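Home | Tickets | Rentals Help | Sign in

Ticket 70: Linen labels print blank at Lallosgate
Status: Solved

Opened in April. The Stasano label printer feeds fine but every second label comes out blank. Tried a new roll, same thing. We've got 16 table sets going out and no labels!

Update, 9:40: Cleaned the print head, reseated the roll, ran the self-test. Self-test is perfect, so I'm blaming the template.
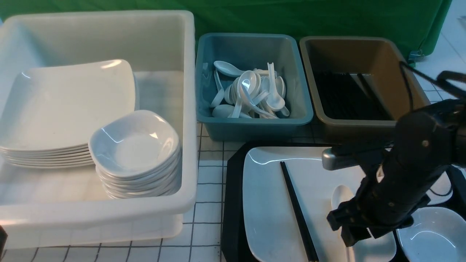

Update, 11:15: Found it, and I'm thrilled! The Nelen template had its page height set to double, so it was skipping a label each time. Halved it and printed 11 in a row, all good. Closing.

Comments (2)
kitchenside: Same fault on our Kröger, same fix. Thank you!!
dockdoor: Does the setting stick after a restart?

Related tickets
Scanner beeps twice on return
Label roll jams at the cutter
Template missing after update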